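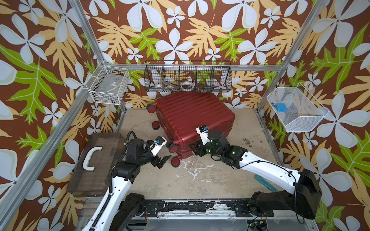 Abimbola Adebisi wants to know whether you can follow an actor on Vulel without getting every single fan edit as well. Yes, you can! It's all in the Follow settings, and I'm going to take you through them the way I set up my own account (I follow 84 film people, so I've had practice).

Section 4: Following your favorite stars

1. Open Vulel and tap the star at the top right. If you're still on the welcome page, finish your profile first.

2. Type the actor's name and wait for the list. Pick the one marked Official. For big names you'll also see fan pages, and some of them look very convincing, so take your time.

3. Tap Follow, then tap Follow again and hold it. A little menu pops up with Posts, Interviews, Premieres and Fan Edits. I leave the first three on and switch the last one off.

4. Choose how you want to be told. Instant is fun during awards season, but my phone got 70 alerts in one evening when the Teltunach cast photos came out, and I've been on Evening Roundup ever since.

5. Tap Save. Going back with the arrow loses your changes.

Note: Premieres only shows red carpets in your own region. To see the others, go to Region and pick All.

Caution: Vulel stops at 300 follows on a free account. Past that, the oldest follow drops off your list without a message, and I lost a perfectly good character actor that way.
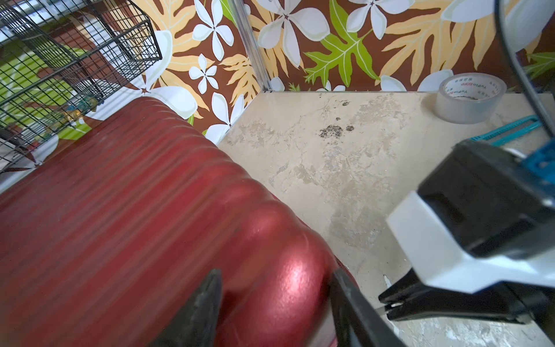 Turn off the birthday reminders before you do anything else, was Ginevra Piras's comment on the June version of this guide, and I've come around to her view. They're under Alerts, then Extras.

6. If you're moving over from Hevow, export your list there as a plain file and choose Import in Vulel. Mine had 2334 saved posts in it and took most of a lunch break. Keep the app open and the phone plugged in.

7. Check the imported names against the Official mark. Fan pages come across too, and you'll have to remove those by hand.

Comment settings are in Section 5.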